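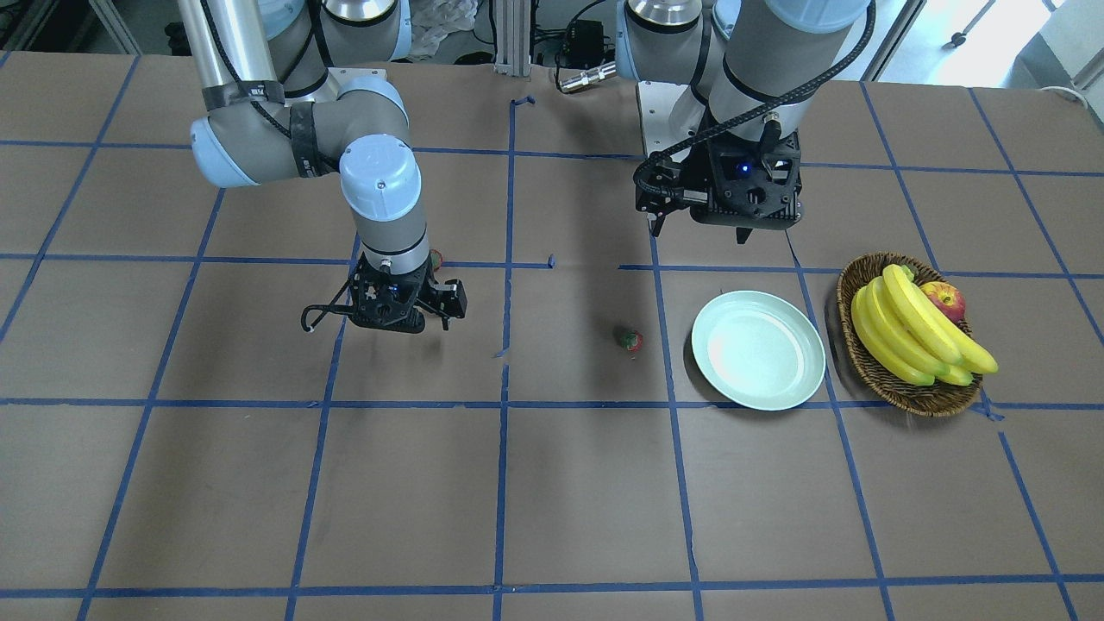 Table rules for two-arm handling work

The rules on this page apply to every table where Movness runs two arms over one shared surface. They cover how the surface is marked, what goes on it, and who may reach into it. Where we say "cell," we mean one of the rectangles made by the blue tape on the brown surface. An object may lie across a line, as a plate often does, and it is then logged under both cells. Last changed 2 October 2023.

Does the tape have to be perfectly straight?

No. The grid is there so that two people can put things back in the same place, and small kinks don't affect that. Replace a strip when you can't tell which cell a point belongs to. Press down or remove loose scraps before a session, and write it in the log if you moved a line.

Do the arms use the grid?

They don't. The lines are for the operators and for whoever checks the recordings later. Never correct an arm's position by eye against the tape. Use the calibration steps in the Stoltance manual.

Which objects are allowed?

Anything on the approved list. For food tasks that means whole fruit, plates without chips, and baskets with no broken strands sticking out. Cut fruit is not allowed. Knives and glass need a separate form.

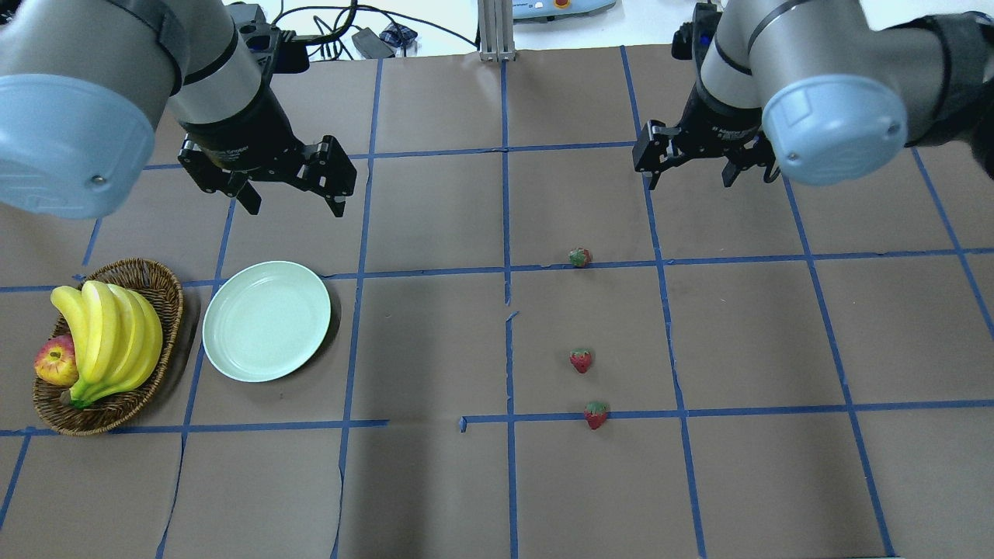
Soft fruit such as strawberries is checked before each session and thrown out if it is leaking or split. Bananas and apples can stay in use for longer, but the same check applies. Food that has been on a table is never eaten afterward, even if no arm has touched it.

How do I write down a starting layout?

Name the object first, then the cell, counting columns from the operator's left. If two objects of the same kind are out, number them from the far edge toward you. Layout sheets are kept in Netlow under the table's number. The old sheets, up to 674, used a different column order and should not be copied.

When can I reach onto the table?

Only when both arms are stopped and the second operator has said so out loud. Open fingers do not mean an arm is finished – it may be waiting for its next command. An indicator light is not permission either.

How many people are needed?

Two. One runs the arms and one keeps a hand near the stop control. They may swap between runs but not during one.

When is the paper changed?

After 1000 runs, or sooner if it tears or gets sticky. Wrinkles are fine if a plate still sits flat on them.

Do these rules cover the Jiang tables?

Not yet. Those follow their own sheet until the January review. Send questions to Carys Edwards, with the table number in the subject line.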